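18/07/2024 - trailer workshop, Osby cut

Picked up from the version we exported last night. Running time still too long for the theater slot. The distributor wants 2 minutes flat including the title card and the rating card, so there is less picture to play with than it sounds.

Reel order as it stands: studio logo, the ferry shot, the sister's phone call, the fire, title. The phone call is the problem. It gives away that she comes back in the last act, and the whole first half of the film depends on people thinking she won't. Tried it with only her side of the line and the caller's voice removed. Better. You still get the worry in her face and no plot.

Music: the Jetura track is cleared for online use only. Theater use is a separate fee and we don't have an answer on it. Cut a second version against the temp drums so we aren't stuck if they say no. The drums hit harder under the fire but the ferry shot drags without a melody. Might start the ferry later, on the gull, and lose the wide.

Sound: dialogue in the car is thin. The production track has a hum at 80 Hz, rolled it off and the engine went with it. Put a clean engine underneath from the library. Needs a listen on the big speakers before anyone signs off on it.

Titles: the Petrauskas card is wrong in the export. Contract says same size as the lead, and ours is smaller because the name is longer and the template shrinks it to fit. Turn off auto-fit and set it by hand. Check the poster file too, it was built from the same template.

Poster: three-quarter face version is out. Going with the back-of-head one, harbor behind, tagline at the bottom. The blue printed much darker on the proof than it looks on screen. Lift it before sending the final.
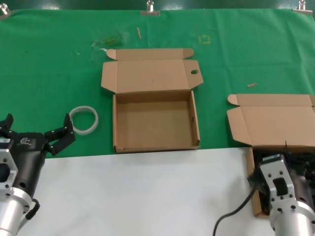
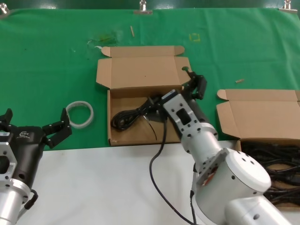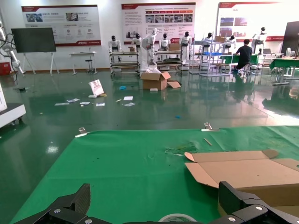 Cardboard boxes on the green cloth.

Teaser for social is a different job and should not be a chopped-down trailer. Want 10 seconds, one shot, no voice. The fire through the kitchen window is the obvious one. Vertical crop loses the doorway, so shift it left and let the curtain go.

Podbridge upload: they reject anything with a black leader, so trim the head. Also they want captions as a separate file, where last time in February they took them burned in.

To do next:
Fix the Petrauskas card, trailer and poster
Ask again on the Jetura fee
Late ferry start, both music versions
Lift the poster blue, new proof
Captions file - check spelling of the harbor names against the script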